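Subject: Re: [funotley-parents] Life skills hour in grades 7 and 8

Hello all,

I am answering to Senyo's message from yesterday evening. I put his text first and my comments after each part, I hope it is easy to read like this.

> From: Senyo Adjei
>
> I read the draft timetable for fall and I don't understand why we take
> one math period away for "life skills." My daughter can learn to read an
> electric bill from me in ten minutes. She can't learn algebra from me, I
> forgot it long ago. If the school wants to be practical, it should teach
> math properly and leave the bills to the parents.

Senyo, I agree with you about the algebra. I also could not teach it at home. But I want to correct one thing: the draft does not take the period from math every week. It takes it every second week, and in the other week it comes from the homeroom period. You can see this on page 6 of the draft, in the small table. I also missed it the first time.

About the bills, I think you are right for your daughter and maybe not right for all children. When I came to this country I was already an adult, with a diploma, and I did not know what a deductible was. I signed a phone contract with Juto for 2 years because I thought the word "plan" meant it was only a proposal. My parents could not have explained this to me, they never saw such a contract. In our school there are many families in the same situation. For them "leave it to the parents" means that the child will learn it later and will pay for it.

> Also, who will teach it? I hear they want to buy the Stemolier workbooks.
> Those are $300 for a class set and they are mostly pictures of piggy
> banks.

I borrowed one copy from the office and I read it during the weekend. The chapter about taxes is quite good. The chapter about borrowing money is weak, it has one page about interest and no calculation at all. I would prefer that the math teachers write this part themselves, with real numbers. Then the period would still be math, and perhaps you would be less against it.

There is one more point which was not in your message. The draft moves the younger children's free play from the morning to after lunch, so that the older ones can use the large room. I have a son in kindergarten and I am not happy with this change. After lunch he is tired and he does not want to play with anything. 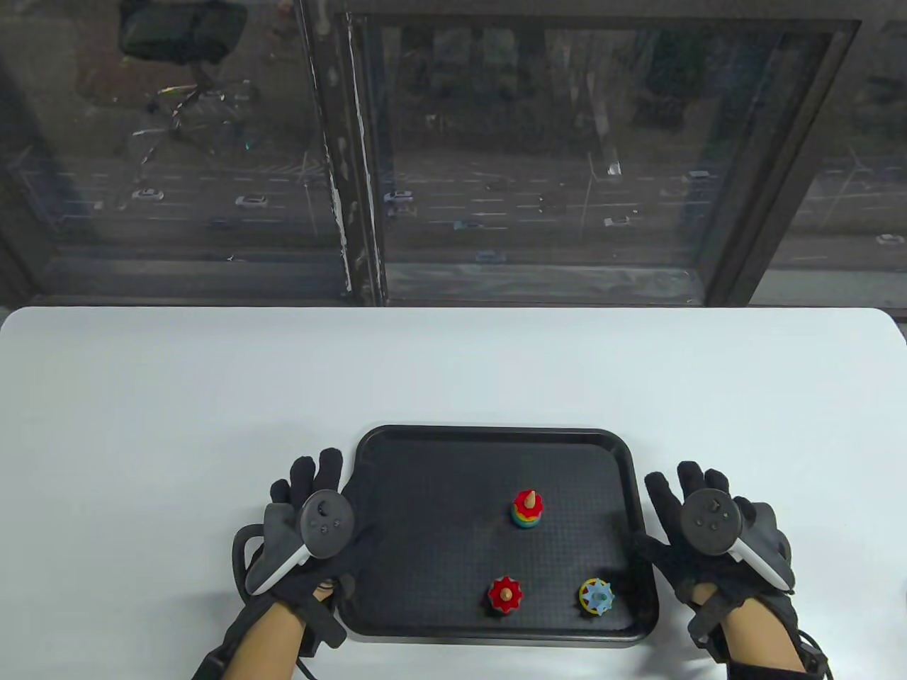 *Stacking rings and gears on the play tray.*

I wrote to Ms. Amoah about the room and she answered that the library could be used instead, if somebody moves the book carts before 9 a.m. This seems to me a small effort. I ask that we put it as a separate item for the July meeting, because otherwise it will be lost in the discussion about the workbooks.

> I will vote against the draft as it stands.

I will probably vote for it, but with two changes: the interest chapter written by our teachers, and the morning play time kept as it is now. If you would accept the first one, please tell me, and we can send the text together. I can prepare a version tonight, but somebody must check my commas.

One practical question for everybody: does the meeting start at 6 or at 6:30? The notice on the door and the email say different things.

Best regards,
Aranka Balogh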